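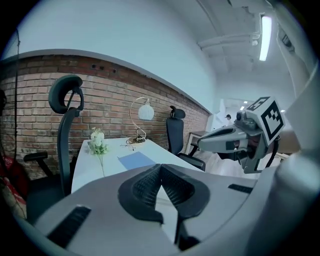 Fingertips of the first gripper, second gripper with its marker cube at the right.

From: Zorica Ivanov
To: gripper-users list
Subject: Re: pads come loose at the tip

Hello Tymofii, hello all,

Tymofii Polishchuk wrote:
> After 200 grasps the left pad lifts at the
> front corner. I glued it again and it lifts
> again. Do you change one pad or both? And must
> I calibrate the opening after this?

I always change both. When one pad is new and the other is worn, the fingers do not close on the middle line, and the width reading is wrong by a small amount.

My steps are these. Remove the old glue with alcohol and a plastic scraper - no metal, it scratches the finger. Wait 9 minutes. Press the new pad from the back to the tip, so the air can go out, then hold it with a soft clamp for 3 hours. The textured side must stay free of glue.

Yes, please calibrate again. Close the fingers fully, set zero, open fully, and save. Do not touch the marker cube during this work. If it moved, its calibration must be repeated also, and that takes me much longer.

With the Lis pads our last pair made 590 grasps before the corner started to lift. I did not try the ones from Prenside. Has Eimear maybe used them?

Best regards,
Zorica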